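Workshop Tips: When a Gripper Loses the Cord

Last revised 7 July 2023

Thin cord is a poor match for a two-finger gripper. It rolls and flattens, and it gives the fingers very little to hold. The notes on this page come from a run of failed picks on the bench arm in the Brorkgate workshop, where the job was to separate and cross three strands of black cord. Out of 34 attempts, 20 ended in a dropped strand or a stop.

Fault 1: the strand slips out of the fingers

The controller reports a good grip, the arm moves off, and the strand stays behind. Check where the cord sits before changing any force setting. A cord held only at the extreme tip has almost no contact length and will pull free under light tension. Lower the pick height by 2 mm and try again. If a neighboring strand lies close by, move it aside by hand with the arm stopped.

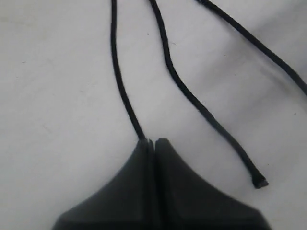

Thin cord at the very tip of the fingers. Two more strands lie to the right, one with a frayed end.

Frayed ends cause their own trouble. Loose fibers can catch in the seam between the fingers and drag a strand along after release. Trim the end square and seal it before the next run. Do not reach in to free a caught fiber while the arm is powered – press the stop, wait for the drives to release, then use tweezers.

Fault 2: closed fingers read as a grip

This was the more serious one. The Rarnance controller judged a grip by motor current alone. Fingers pressed against each other draw current just as fingers on a thin cord do, so an empty gripper was logged as a successful pick and the arm carried on with the next move.

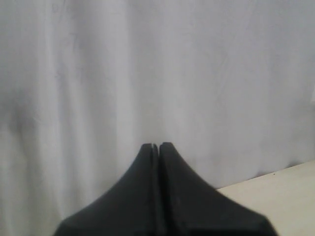 Fingers closed with nothing between them.

The fix has two parts:

Record the finger position at full close with no cord, and repeat this whenever the pads are changed. Our January pad change was made without it.

Require current and position to agree before the arm is allowed to move. If they disagree, stop and hold. Do not let the program retry by itself.

Fault 3: the whole cord shifts

A slipping strand can tug the rest of the work out of place, and every later pick is then off by the same amount. Fix the top of the cord to the table before starting. 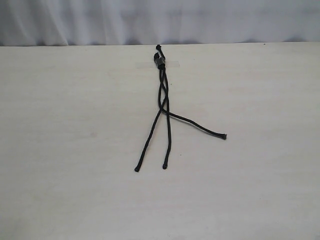 Clear tape laid across the cord lock is enough for light work. Press down both ends of the tape and replace it once an edge lifts. Spread the free ends well apart. Wipe the table first – tape holds badly on dust. For heavier cord use a Pultberg bar clamp, set low enough to clear the fingers at full travel.

After any stop, run the arm at 30 percent speed for the first pick and keep one hand at the stop button.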